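Nadell Hall Shared Kitchen: Monthly Walk-Through, with Comments

Form revision 2. Completed on a Sunday, starting at 7:30 a.m., when the kitchen is at its most truthful.

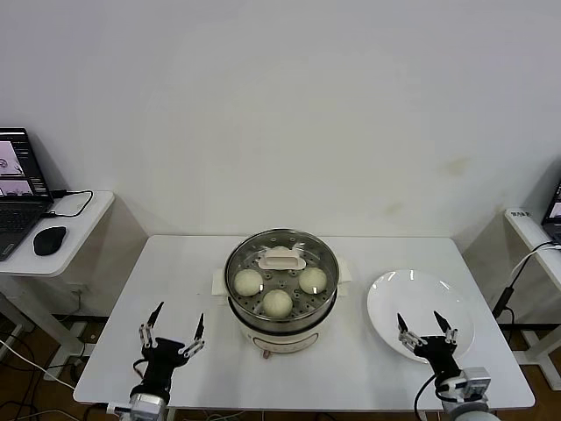 Items are marked OK, FIX, or WATCH. FIX means it has to be done before the next booking. WATCH means I have written it down and will be annoyed if it is still here in January. If you rent kitchen hours at Nadell, please read the comments as well as the marks. The comments are where the trouble is.

SECTION A. GETTING IN AND GETTING OUT

A1. Front door opens fully and closes by itself – OK
Closes with some enthusiasm. Mind your heels.

A2. Rear exit clear on both sides – FIX
Inside was clear. Outside had a stack of flattened boxes leaning on the door, so that it opened a hand's width and then gave up. Boxes go in the recycling cage. The cage is four steps farther on. I walked it.

A3. Exit sign lit – OK

A4. Emergency light comes on when tested – WATCH
It came on, thought about it, and dimmed. New battery is on order from Sarantis.

A5. Evacuation plan posted and readable – OK
Someone has drawn a small fish on it, in the hallway. The fish is not blocking the route.

SECTION B. FIRE

B1. Extinguisher by the range: gauge in the green, pin in, tag current – OK

B2. Extinguisher by the back sink – FIX
Gauge is fine. The extinguisher itself was behind the mop bucket with an apron hung over it. It is not a coat hook. There are coat hooks. We bought more of them after the last walk-through, when I wrote this same sentence.

B3. Fire blanket in its pouch, tabs hanging down – OK

B4. Smoke alarm tested – OK
Loud. Apologies to the yoga class upstairs.

B5. Hood filters in place and clean – WATCH
In place, yes. The left one is due for a soak. Flasov cleans the duct itself twice a year and does not do the filters, whatever you may have heard from the previous renter. Filters are on the sign-up sheet, which has been blank long enough to be considered decorative.

B6. Nothing stored on top of the oven – FIX
Two cookbooks and a roll of parchment paper.

SECTION C. ELECTRICAL AND COUNTERTOP APPLIANCES

C1. Cords free of cracks, tape, and creative repairs – FIX
The stand mixer cord has been wrapped in blue tape since I last saw it. I have tagged it out. Removing the tag does not repair the cord.

C2. Nothing that heats is run off a power strip – FIX
Found the toaster and a kettle sharing one strip under the prep counter. Steamers, kettles, griddles, and rice cookers each go straight into a wall outlet. If you run out of wall outlets, you have run out of appliances.

C3. Outlets near sinks trip and reset with the test button – OK
All good except that the label on the one by the hand sink says RESET twice. The lower one is TEST.

C4. Appliances used with space above them – WATCH
Anything that gives off steam needs open air over it. The underside of the shelf by the window is starting to swell and the paint has bubbled. Pull the appliance out from under the shelf, then turn it on. In that order.

C5. Appliances unplugged when the kitchen is empty – OK
First time this year. I checked again to be sure.

C6. Renters' own equipment labeled with name of business – WATCH
Three items without labels. One has a strip of masking tape that says MINE.

SECTION D. COLD STORAGE

D1. Walk-in at or below 40°F – OK
Thermometer on the door and thermometer on the shelf agree, after a long estrangement.

D2. Reach-in freezer at or below 0°F – OK

D3. Door gaskets seal all the way around – WATCH
The lower corner of the reach-in has a tear. It will hold a sheet of paper, but not very hard. Part on order, 18 dollars plus shipping.

D4. Raw meat stored below everything else – OK

D5. All containers dated – FIX
I found 22 that were not. One said "Tuesday" without further details. Undated food goes out at the end of the walk-through, and it did. If yours was the large tub of green sauce, I'm sorry, it looked like good sauce.

D6. Nothing on the walk-in floor – FIX
A sack of onions is something.

SECTION E. SINKS, SOAP, AND HANDS

E1. Hand sink has soap, paper towels, and hot water – OK

E2. Hand sink used only for hands – FIX
There were noodles in the strainer. I don't know anybody with noodles on their hands to that extent.

E3. Sanitizer test strips on site and in date – OK

E4. Sanitizer bucket at correct strength – WATCH
The strip came out much too dark. More is not cleaner. The measuring cup is chained to the shelf for this purpose and, let's be fair, also because the last one left.

E5. Drain under the three-compartment sink runs freely – OK
Slow but dignified.

SECTION F. FLOORS, SHELVES, AND THINGS THAT FALL

F1. Mats flat, no curled corners – WATCH
The mat in front of the range has one corner that rises up at night. Flip it when you mop.

F2. Shelves anchored to the wall – OK
Pulled on all of them. The tall one creaks, but it creaked under the old owners too.

F3. Heavy items stored at waist height or lower – FIX
The cast iron was on the top shelf again. Whoever is doing this is tall and I would like them to think of the rest of us.

F4. Step stool has rubber on all its feet – FIX
It has rubber on three. Stool removed. Please don't stand on a milk crate while you wait for the new one.

F5. First aid kit stocked – WATCH
Burn gel, gauze, gloves all present. Bandages down to the tiny round kind that fit no known injury. Refill comes with the next Jeteto order.

F6. Broken glass bin has a lid – OK

SECTION G. PAPERWORK

G1. Permit posted by the door – OK

G2. Pest log up to date – OK
No activity. The moth has been dealt with.

G3. Booking key returned to the lockbox – WATCH
Key was there. The lockbox was open, so this counts as half a success. Spin the dials after you close it. Leaving them on 917 is how we ended up with the current code.

G4. Incident sheet filled in when something happens – FIX
The sheet is blank, yet there is a brand-new scorch mark on the counter by the range – round, pan-sized, very crisp. You don't have to sign a confession. You do have to write it down.

FOLLOW-UP

All FIX items are to be cleared before the next booking. I will be back to check the rear exit, the mixer cord, and the power strip first, since those are the ones that can hurt somebody. The mixer stays out of use until the cord is replaced, including for very quick jobs.

Comments on the comments can go in the clipboard by the door. The pen is missing. Added to next month's list as G5.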